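Speaker notes: Patch cables and small switches
Afternoon session, Brora room

Opening
Welcome people, wait for the stragglers. Say what the talk covers: plugging in, labeling and keeping a bench usable. Wireless is the other session.

Background, keep short. When we moved the Mora office we pulled out 377 patch cables and put back fewer than half. Most had no label. Several had a broken tab and were held in by luck.

Slide 1: Read the numbers first
Even ports on one side, odd on the other. Stand the switch on its side and the numbers go sideways too, so people misread them. Ask the room which port the yellow cable is next to. Answer is 23. Give them a moment with it.

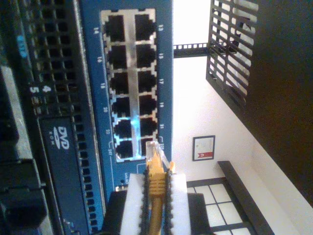
Slide 2: The bench
A bare wood top is fine for this work. Wipe it down before you start and again after. Grit gets into open ports.

Clear more space than you think you need. A switch on its side takes little room, but the cables want to spread out.
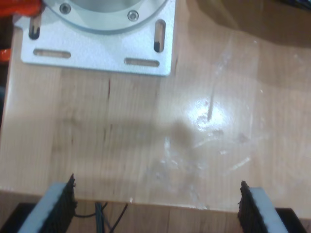
Keep the label maker on the same side as your writing hand. At Clornel we had it on a shelf across the room and the labels did not get made. Mention the cost here: 485 dollars for the whole bench setup, labels included.

Slide 3: Handling the plug
Hold it by the boot or the body. Don't pull on the cable. Look at the tab before it goes in. If it's cracked, cut the end off and put on a new one.

Leave some slack behind the plug so the cable can curve. No tight bends right at the boot. 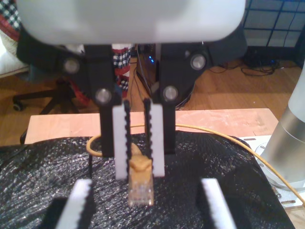
Slide 3. Yellow cable, clear plug pointing down, slack looped behind.

Pause for questions, then the Aerts spreadsheet. It has over 2515 rows, so show the first page only. Columns are port, cable color, far end, month checked.

Handout is on the table by the door. 49 copies, one each please.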